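Threads > Devendra Sachdeva > Paper and card

1/ Some notes on brown paper sold by the roll. The labels are poor and the same four or five questions come round every July, when people start packing up flats in Kuvville.

2/ Grammage first. It is the weight of one square metre of the paper, written g/m² or gsm. It is a measure of weight and says nothing direct about strength or thickness. Two papers at 70 gsm can behave quite differently in the hand.

3/ "Kraft" refers to the pulping process. It keeps the fibres long, hence the tear resistance. Plenty of brown paper is recycled stock dyed brown. It is fine for filling boxes and poor for wrapping anything with corners.

4/ Quick check: tear a strip by hand. Long, hairy edge, probably mostly kraft. Short, clean, slightly fluffy edge, probably recycled. Compare against a sheet you already know.

5/ Grain. On a roll it runs along the length. The paper folds cleanly and tears straighter with the grain. Across it, folds crack and tears wander. Plan the long fold to follow the roll.

6/ Damp moves paper far more across the grain than along it. A sheet taped flat on all four sides in a dry room will ripple when the weather turns. Tape two opposite ends only and leave the long sides free.

7/ Checking what you were sold. The last roll I bought was a Gastance, marked 70 gsm. Width by steel rule: 1,082 mm. Length on the label: 119 m. That gives 129 square metres, near enough.

8/ At 70 gsm, 129 square metres should weigh 9.03 kg without the core. Mine came to 9.1 kg on the bathroom scales, with a core I put at 200 g or so. So 8.9 kg of paper. Close enough, given the scales.

9/ If you can't weigh the roll, cut a square 200 mm a side and use kitchen scales. Multiply by 25. At this weight one square is 2.8 g, so a scale reading in whole grams is no use. Stack ten squares and divide.

10/ Glazed side or matt side? Machine-glazed paper is shiny on one face only. Tape holds better on the shiny face, pencil marks better on the matt. For wrapping I put the matt side in. For covering a surface, matt side up — the glare from a ceiling light is tiresome.

11/ Curl. The last few metres of any roll hold the curve of the core. Roll them the other way round a wider tube and leave overnight. Ironing works, on low, no steam.

12/ Storage: upright, off the floor, in the bag it came in. Ragab asked about garages. Mine lives in one from spring to autumn and comes indoors for winter.

13/ Grurnamon sell a wall-mounted cutter with a serrated bar. Decent on 70 gsm. On anything over 100 it chews the edge and I go back to a knife and straight edge.

14/ Next thread will be on gummed tape, wet strength and why the cheap dispensers drip. 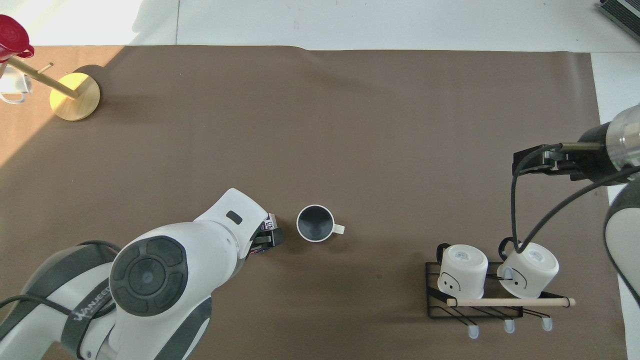 Brown paper, pale grey floor.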